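# Jistusis Tabletop – Mugs and Plates

Data card, revised October 16, 2023

Jistusis Tabletop is a collection of still pictures and short text records covering small kitchenware on a work surface. This card covers the mugs and plates subset only. Glassware and cutlery have their own cards in the same folder.

## Contents

- 2,000 stills, JPEG
- one record per still, JSON Lines
- 13 object classes
- 18 layouts, numbered L01 to L18

A layout fixes which objects are on the table and which fittings stay in place. The position of loose items may change between stills of the same layout. Objects that stay put, such as the mat, are recorded once in `layouts.csv` and are not repeated in the per-still records.

## Object classes

The classes are `mug`, `mug_tree`, `plate`, `bowl`, `saucer`, `basket`, `box`, `mat`, `pen`, `clamp`, `appliance`, `towel` and `other`. Color is an attribute and never part of the class name. A mug with a different color inside carries two values, `color_outer` and `color_inner`. Shadowed interiors are recorded as `unknown` unless the color is plain to see.

Mugs on a stand take `state: hanging`. A mug counts as hanging when its handle is over a peg and its base touches nothing. Rotation is noted by where the opening points, using `up`, `down`, `left`, `right` or a pair of these. 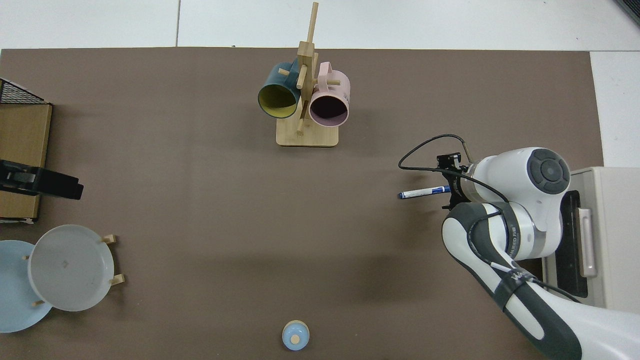 *Mug tree layout: teal mug with yellow interior, pale pink mug, two round plates at lower left.*

For this layout the teal mug is `down,left` with `color_inner: yellow`. The pink mug is `color_inner: unknown`. The plates overlap, so the light blue one is marked `occluded: partial` and the gray-white one `occluded: none`. The mug tree is a single object – pegs are not labeled separately, whether in use or free.

## Record fields

| Field | Type | Notes |
|---|---|---|
| `still_id` | string | unique across the subset |
| `layout` | string | L01 to L18 |
| `class` | string | see list |
| `color_outer` | string | plain color words |
| `color_inner` | string | mugs and bowls only |
| `state` | string | `hanging`, `standing`, `lying`, `stacked` |
| `opening` | string | mugs only |
| `occluded` | string | `none`, `partial`, `heavy` |

Empty fields are written as `null`. Older records used an empty string; these were converted in September.

## Labeling notes

Plates resting partly on one another are `stacked` only if their rims line up. Otherwise each plate is `lying`. The material field was dropped after version 1, where glazed and plastic items were often confused. Wood is still recorded for `mug_tree` and `box`.

Items cut by the picture border are labeled if the class can be told from what remains.

## Known problems

- Pale pink and off-white are mixed up in parts of L04 and L11.
- `opening` is missing for some mugs seen from directly behind.
- The split between `basket` and `box` is not consistent in L15.

## Splits

The train and test lists are in `splits/`. The 2 test layouts, L07 and L16, do not appear in train. Do not re-split by still – neighboring stills are near duplicates.

## Credits

Table setup and object list by Marnico. Labels by Gallex, with a second pass on color terms by Tennant.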